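Kivanov Household Meals Diary Corpus

Data card, release 9

Maintained by the Vanhove Institute for Food Records

Summary

The Kivanov Household Meals Diary Corpus is a collection of written food diaries kept by adults in private households. It contains 1,087 diaries in plain text, with a coded version of each entry and a short background form for each household. The corpus is intended for the study of how people write about what they eat. It is not a nutritional survey, and the Institute does not publish intake estimates based on it.

Contents of the release

diaries/ One text file per diary, in the writer's own spelling
coded/ One tab-separated file per diary, one row per reported food
forms/ Household background forms, with direct identifiers removed
codebook.txt Food groups, meal types, and place codes
changes.txt Corrections made in each release

All files are encoded in UTF-8. Diary and coded files share the same number, so that diary 0412 corresponds to coded file 0412. Numbers withdrawn at the request of a writer are not reused.

Collection

Diaries were kept on paper booklets printed by Flinach. Each booklet has one page per day, divided into morning, midday, evening, and other. Writers were asked to record foods and drinks in their own words, to note where each meal was eaten, and to give amounts in whatever measure they would normally use. No scales or measuring cups were supplied. As a result, amounts range from exact weights copied from packages to phrases such as "a good plateful" or "what was left."

Of the full set, 790 diaries cover the complete period requested in the booklet. The remainder end early or have gaps, and these are flagged in the first line of the coded file. Incomplete diaries have been kept in the release on purpose, as the point at which people stop writing is of interest to several users of the corpus.

Transcription and coding

Booklets were typed by two transcribers working separately. Differences were settled by Young-sook Kwon, who also maintains the list of regional dish names. Crossed-out words are given in square brackets where they can be read. Drawings, shopping lists, and telephone numbers found in the margins were not transcribed.

Coding follows the Brunasier food group list, with changes described in the codebook. A dish with several ingredients is coded once under its main group and again under "mixed dish." Plates, bowls, and cups are coded as containers only if the writer names them.
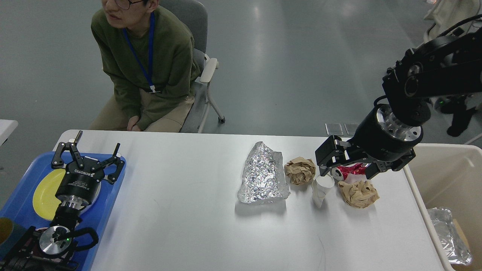 Table with tray and yellow plate.

Container words deserve particular care. "Plate" may refer to a dinner plate, a side plate, or simply a serving, and the background form does not ask about the size of tableware in the home. Users who wish to convert such words into weights should state the conversion they have chosen. Griet Van der Linden has prepared a set of 90 entries, coded by three readers, which may be used to check agreement before a larger coding task is begun. It is found at the end of the codebook.

Known limitations

Households with a working garden are present in larger numbers than would be expected, and single-person households are too few to be studied alone. Snacks are reported less often in the second half of a diary than in the first. Holiday meals are long and detailed, while ordinary breakfasts are often written as "same." The coded files carry the earlier breakfast forward in such cases and mark it with the letter R.

Meal times were not requested in the earliest booklets. Where a time is missing, the field is left blank and should not be read as zero.

Privacy and consent

All writers signed a consent form covering research and teaching use. Names of family members and neighbors have been replaced with initials chosen at random. Names of shops have been kept. Users must not attempt to identify a writer or a household, and any passage that appears to allow this should be reported to the Institute without delay.

Terms of use

The corpus may be used free of charge for research and teaching. Redistribution of the diary files requires written permission. Coded files may be shared together with published work, provided that the release number is stated.

Suggested citation

Shim, D., Kwon, Y., Van der Linden, G., and Seo, K. Kivanov Household Meals Diary Corpus, release 9. Vanhove Institute for Food Records.

Contact

Questions about access should be addressed to Yoon-hee Yoo, Records Office. Corrections to the coded files are handled by Kyung-tae Seo and are gathered each April for the following release.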